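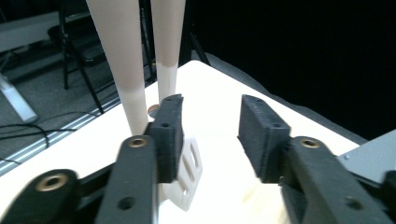
Surface Checker and Table Preparer, Part Time
Brosteck Furniture, Flendthorpe workshop
Posted 5/15/24

Brosteck Furniture is looking for a part-time surface checker and table preparer to join the finishing room in Flendthorpe. We supply tables, desks and stools to schools, offices and small cafes. Most of what leaves the building is looked over by hand before it is wrapped, and this position does a large part of that work.

The finishing room handles two main kinds of top: plain white and wood grain. The white tops are mostly for desks and classroom tables. The wood-grain tops go on cafe and dining tables, including the Odano line, which we have been making since April of last year and which now takes up most of the room's time.

What you will do

Check tabletops for specks, dents, scratches, dull patches and glue marks before they go to packing. Wipe down each top with the cloth and cleaner provided and look at it again from a low angle under the bench lights. Mark anything you find with removable tape and write it on the ticket that travels with the piece.

You will also match legs, feet and floor glides to the right table, bag the small parts, and clear your bench at the end of the shift. Small parts left on a bench have scratched finished tops in the past, so clearing the bench is treated as part of the job and time is allowed for it.

A typical shift is 4 hours. Expect to get through about 8 tops in that time once you are trained. Large tops take longer and are always moved by two people.

Reading the grain

New staff usually find white tops easier to begin with. A mark on white either wipes off or it doesn't. Wood grain takes more practice. A dark fleck may be part of the pattern, a bit of dust, or a flaw in the surface, and the checker has to decide which. Light falling on one side of a top can also make it look paler or bluer there than it is in the middle, so color is always judged after turning the piece.
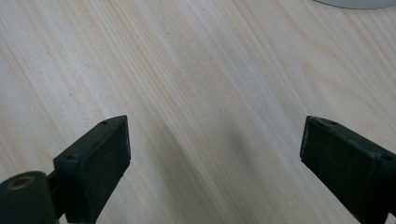 Pale wood-grain surface with a few tiny specks. The grain runs in long diagonal lines and curves on the right.

You do not need to know any of this before you apply. Training is paid at the normal rate and takes place at the bench alongside someone who already does the work. We keep a rack of sample tops, some good and some rejected, and you will spend part of your first shifts sorting them.

What we are looking for

Good eyesight for close work, with or without glasses. You should be able to tell apart close shades of beige, tan and gray. If you are not sure about this, tell us when you apply and we can go through the sample rack with you before the interview.

You should be comfortable standing for most of a shift, with breaks. Bench stools are available for small-parts work. You should be able to lift a stool or a small tabletop on your own and help carry a larger one.

Clear handwriting is needed for the tickets. We still use paper in the finishing room.

Experience in furniture, picture framing, printing, sewing or any other work where you look closely at a finished surface is welcome. It is not required. Several people in the room came from jobs that had nothing to do with furniture.

Hours and pay

The position is for 4 shifts a week, mornings or afternoons. Tell us which you prefer. We try to keep people on the same half of the day and do not change shifts without asking first. There is no night work. Extra shifts sometimes come up before the start of the school year and are optional.

Pay is hourly and is confirmed in writing before you accept. There is a trial period of 90 days, after which the position becomes permanent if both sides want to continue. Work aprons and gloves are supplied. Please do not wear rings, watches or belts with exposed buckles at the bench.

Getting here

The workshop is behind the Koller building on the east side of Flendthorpe. Use the side entrance by the loading bay. The front door on the street belongs to the Koller offices and they cannot let you through. Parking is free and there is a covered rack for bicycles. The bus stops at the end of the road, a short walk away.

The finishing room is on the ground floor with no steps from the side entrance. Benches can be set at different heights. If you need another change to the workspace, put it in your application or bring it up at the interview.

How to apply

Send a short letter or email with your name, the best way to reach you, and whether you want mornings or afternoons. Tell us about any work you have done that called for close attention, paid or unpaid. A resume is fine but we do not need one. Please write "Surface checker" on the envelope or in the subject line so it goes to the right desk.

You can also pick up a paper form from the tray inside the side entrance and leave it in the same place.

Interviews are held at the workshop and include a look around the finishing room and a short try at checking a white top and a wood-grain top. It is not scored. We want to see how you go about it, and it gives you a chance to see whether you would like the work.

The position stays open until filled. Everyone who applies will get a reply.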